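Chapter 6
Automation and the Redesign of Kitchen Work

14 min read

6.1 Tasks, not jobs

When a workplace buys a machine, the purchase order names a device. What changes on the floor is a set of tasks. Cotivar, a contract caterer with 29 staff kitchens, began planning automated table clearing by breaking the work of its kitchen attendants into 40 separate tasks. Of these, 15 were judged suitable for a machine in the first stage. Most involved moving tableware from one known position to another.

Task lists of this kind are tested in simulation before any equipment is installed. A simulated tabletop holds objects that differ in shape and in how they must be grasped: a teapot with a loop handle, a spoon lying flat, a shallow square tray, a bottle on its side.

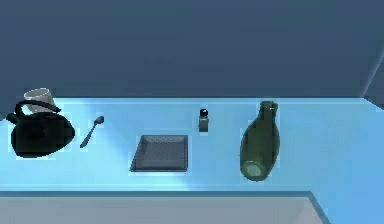
Each object is assigned a grasp point, an approach direction and a destination. Attendants took part in this step. Thắng Lò, a shift lead, objected to the first clearing order because it left the spoons until last, and spoons were the items most often lost with food waste. The order was revised before the second round of trials, which covered 2,685 runs.

6.2 The room as a constraint

A clearing task does not end at the table. Routes to storage, the direction in which doors open and the floor space left for people all limit what can be assigned to a machine. A layout model should therefore include the fixed furniture, even where no task refers to it.
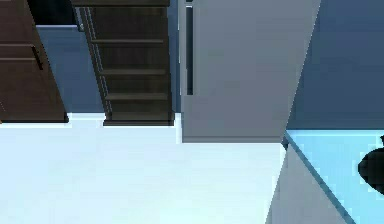 Figure 6.2 Simulated kitchen with open shelving, refrigerator and counter.

Trí Đoàn, who planned the shift rosters, used the layout model to mark where attendants would stand during the evening peak. Two of the proposed machine routes crossed those positions and were withdrawn. Section 6.3 examines how the remaining tasks were regrouped into new job descriptions, and how pay grades were set for them.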